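Taping out a desk layout before you commit (with pics!)
Home & Hobby Boards > Desks and Workspaces

lamisi_d
Posted 8:12 am

Hello all! Long-time reader, big fan of the cable threads. I've fallen head over heels for a way of planning a desk and want to drag some of you in with me.

I've got a new desk coming from Tseng (plain top, 700 mm deep, shallower than I'm used to) and instead of fretting over a sketch I've been trying things out full size. Brown covering over a big table, blue painter's tape in a grid, then real things on top. You stand over it and shuffle. It's so much more fun than graph paper, and you find out straight away that your lamp base is bigger than you thought!

First go has the laptop shut and up at the far end, orange desk lamp to its left, and one bright pink marker near the middle so I've got something small to judge the squares against. 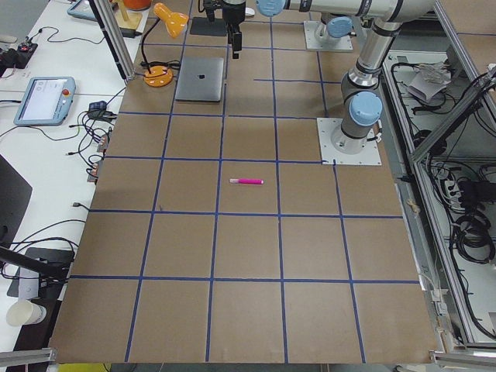
What I used

Painter's tape, the blue sort, a 20 m roll. Brown card or kraft paper. A tape measure, a long ruler and a patient afternoon.

I laid the long strips first and the cross strips second. Do press the crossings down with a thumb or they lift.

Questions for you lot: would you keep a lamp on the left if you're right-handed? And does anyone else leave the laptop right at the back?

Lamisi Dogbe, Ladcombe

--------

pegboard_pete
Posted 8:47 am

Love this. I did the same with masking tape on lining paper before I built my sewing bench and I'd do it again tomorrow.

Lamp on the left, yes, if you write with your right hand. Your shadow falls away from the page. Your shade is tipped off to the left though, so the light's heading away from the laptop and all that nice open space. Swing it round!

--------

brackenhill
Posted 9:05 am

I'll be the grump. Why a grid? You need the outline of the desk and that's it. Draw one rectangle at the right size and put your things in it. All those squares are going to make you line everything up like a chessboard and no one works like that.

--------

lamisi_d
Posted 9:20 am

Ha, fair! But the squares are what I like best. I can write down "mouse, second row, left" and put it back there after tea. With one rectangle I'd be guessing.

Pete, lamp noted, will swing.

Had a play with spreading things over the near half. White mouse over towards the left in this one, because I'm trying to learn to mouse left-handed (wrist trouble, long story, lots of physio). 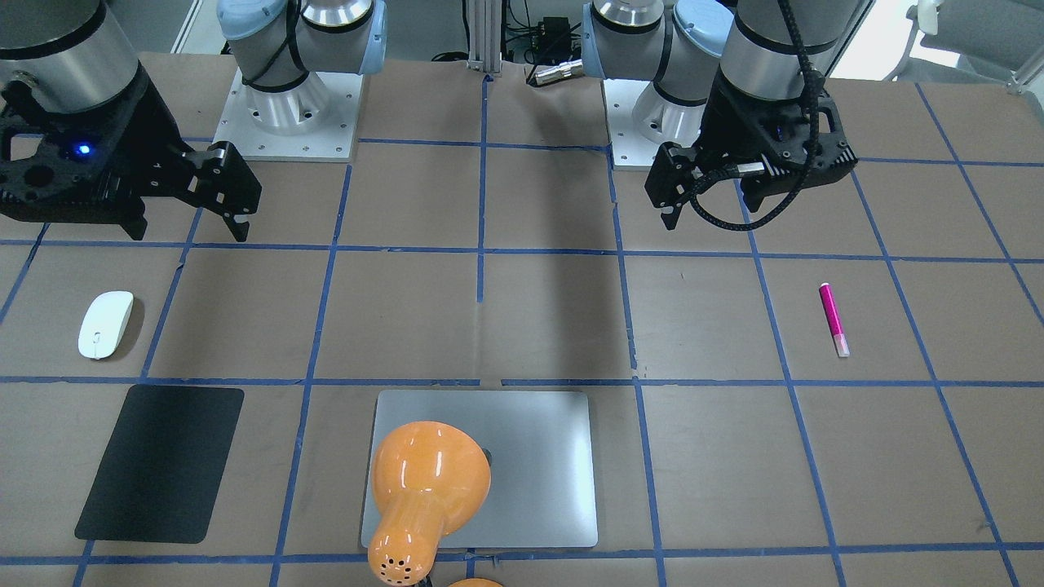
MICE, MATS AND WRISTS

Splitting this bit off with a label so people can find it, as I know half of you have opinions.

I moused right-handed for years and my wrist has had enough. Left-handed is slow and silly at the moment, I keep clicking the wrong button and whooping when I get it right. So the layout has to work both ways round until I decide. Has anyone made the switch and stuck with it?

--------

my_trinh
Posted 10:31 am

Me! It took 2 weeks before I stopped swearing and after that I forgot I'd ever done it the other way. Stick at it, you'll be so pleased. An evenly shaped mouse helps a lot, the sculpted ones are a misery in the wrong hand.

I'd also say plan for a mat, whichever side you pick. A mat takes up more desk than the mouse does and people always leave it out of their drawings. I did mine on the kitchen floor in Lultport with string and jam jars and still forgot it. Ended up with half of it hanging over the front edge.

Mỹ Trình

--------

brackenhill
Posted 10:44 am

Mats are a waste of space on a shallow desk. Any modern mouse will run on wood.

--------

my_trinh
Posted 10:52 am

Mine skates about on bare varnish and I like a soft edge under my hand. We'll have to disagree!

--------

lamisi_d
Posted 11:15 am

I'm with Mỹ on mats, sorry bracken. Right-handed version: laptop on the left, black mat next to it standing tall instead of lying wide, and a strip of tape between the two. I hadn't thought of turning a mat that way until I saw how well it sat inside its square. There's bare card all round it and I could still get a notebook in front.

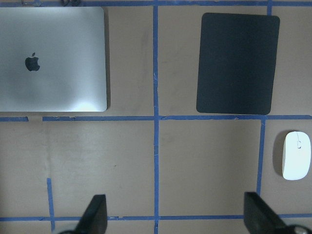 Things I've changed my mind about since breakfast

1. The laptop doesn't need to be dead centre. I'd have sworn it did.
2. A tall mat is lovely for small movements and I suspect not so good for big sweeping ones.
3. There's a scrappy bit in my tape just below the laptop. I'm leaving it.

--------

pegboard_pete
Posted 11:38 am

Your mouse isn't on your mat.

--------

lamisi_d
Posted 11:41 am

I know!! It's down in front, off on the right. I wanted to see how far my elbow would have to travel if bracken got his way and I went without.

--------

brackenhill
Posted 11:50 am

And?

--------

lamisi_d
Posted 11:58 am

And it's a nice spot, I'll give you that. Closer to me than the mat square, shoulder stays down. Grr. Perhaps the mat should come forward a row.

--------

tallow_and_twine
Posted 1:26 pm

Jumping in to ask about the tape. I put some on an oiled table once and it took the sheen off in stripes. Does the brown layer go all the way under?

--------

lamisi_d
Posted 1:40 pm

Do stick it to the covering and keep it off the wood, yes! I'd never put it on an oiled top. Plain brown parcel paper would do you, or a flattened box.

One more for today, with the white mouse tucked in just to the left of an upright line and the pink marker back in the mix as well. I'm finding the marker weirdly useful. It's the thing I pick up and put down most when I'm working, so it ought to have a home of its own, and pink on brown is so easy to spot.

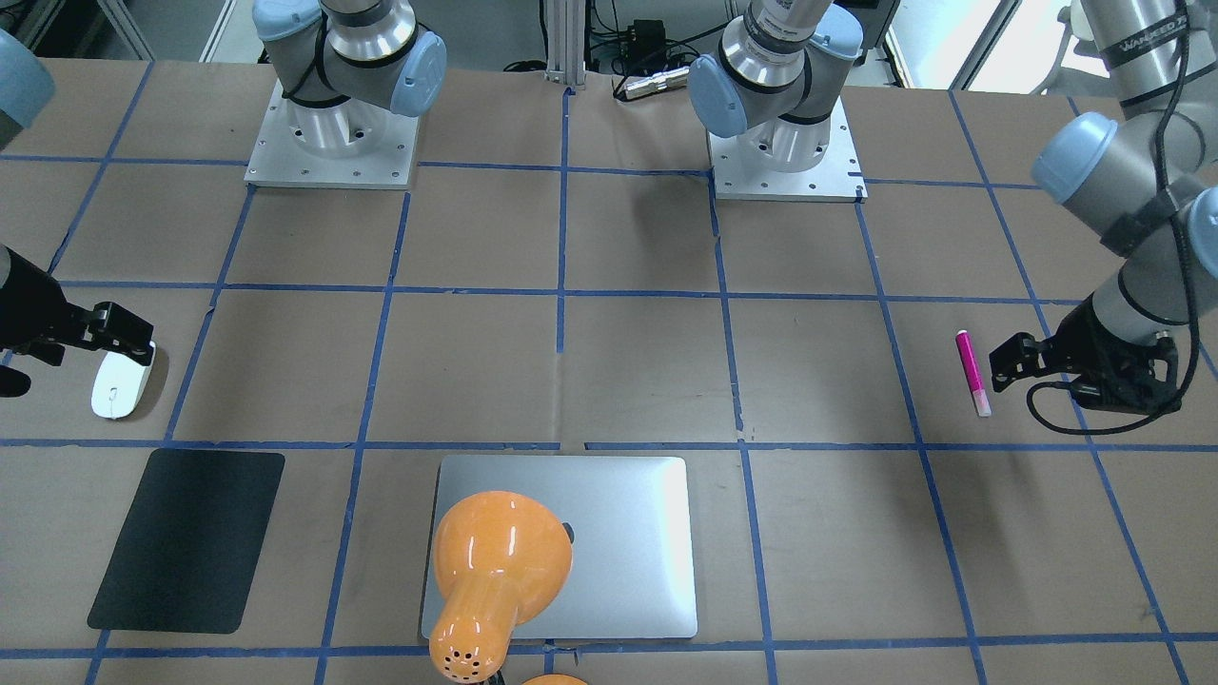

Re: Pens need a plan too

my_trinh
Posted 2:03 pm

Yes to a home for the marker! I keep pens on the side I write with and the mouse on the other, and it's a treat having both hands busy. If the left-handed mousing works out, put your marker on the right and you're sorted.

--------

brackenhill
Posted 2:15 pm

Pens go in a pot. A pot takes up one corner. I still say one rectangle would have done, but I'll admit I've just been out to the shed for a roll of tape.

--------

pegboard_pete
Posted 2:19 pm

Pictures please, bracken!

--------

tallow_and_twine
Posted 2:34 pm

Thanks Lamisi, will try it on parcel paper first. I've got my eye on a corner desk on Mastisell and can't picture it in the room at all, so I may tape the floor for the legs and do the top separately.

--------

lamisi_d
Posted 2:50 pm

Ooh, do both! Tape the chair's path as well, the bit you roll back into when you get up. I'm bringing the mat forward a row this evening and turning that lamp round, then I'll post the measurements.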